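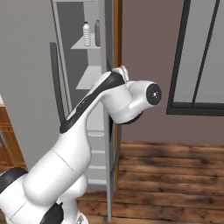 *White arm with a two-fingered gripper at the edge of an open refrigerator door. Rendered view.*

## Nota 6 Cold Brew Tower

The Nota 6 is a countertop cold brew maker for small cafes, offices and homes that go through more than a pitcher a day. It steeps coarse coffee in a lidded steel basket and drains through a paper or cloth filter into the lower tank. There is no pump and nothing to plug in.

It replaces the Nota 5, which we stopped selling in October. Baskets from the older model fit the new one. Lids do not.

### What comes with it

- Upper tank with drain valve
- Lower tank with spigot
- Steel basket and lid
- Cloth filter
- Pack of 23 paper filters
- Cleaning brush for the valve

The stand is sold separately. The Ivix stand raises the spigot high enough for a half-gallon jug. On a bare counter you will be limited to glasses and short carafes.

### Specifications

| | |
|---|---|
| Height, assembled | 23 in |
| Empty weight | 6 lb |
| Coffee per batch | 19 oz, coarse ground |
| Filters | Nota paper or cloth |
| Power | None |
| Dishwasher safe | Basket and lid only |

### Brewing

Rinse the cloth filter in plain water before its first use. Soap leaves a taste that takes several batches to go away.

Close the valve, load the basket, and pour the water slowly over the grounds. Stir once and put the lid on. We steep for 19 hours in the refrigerator. On the counter, start tasting sooner, as coffee draws faster at room temperature and can turn woody.

Open the valve a quarter turn to drain. If the flow stops early, the grind is probably too fine. Lift the basket a little and let it settle again. Pressing on the grounds makes the brew cloudy.

Store the finished coffee covered and cold, and drink it within 5 days. Dilute to taste.

### Which coffee to use

Any roast will work. Our test batches were made with Quintero, a medium roast with a cocoa taste that holds up well in milk. Lighter coffees come out thinner and may need a longer steep. Very oily dark roasts clog the cloth filter, so use paper with those.

### Spare parts

Valve seals wear out first. They come in pairs and can be changed by hand. The Skokby brush kit fits the valve and the spigot, and includes a longer brush for the upper tank. Replace the cloth filter when it stays brown and slow after rinsing.

The tanks are covered for two years against cracks and leaks. Filters and seals are not covered.

Page updated 6 Dec 2019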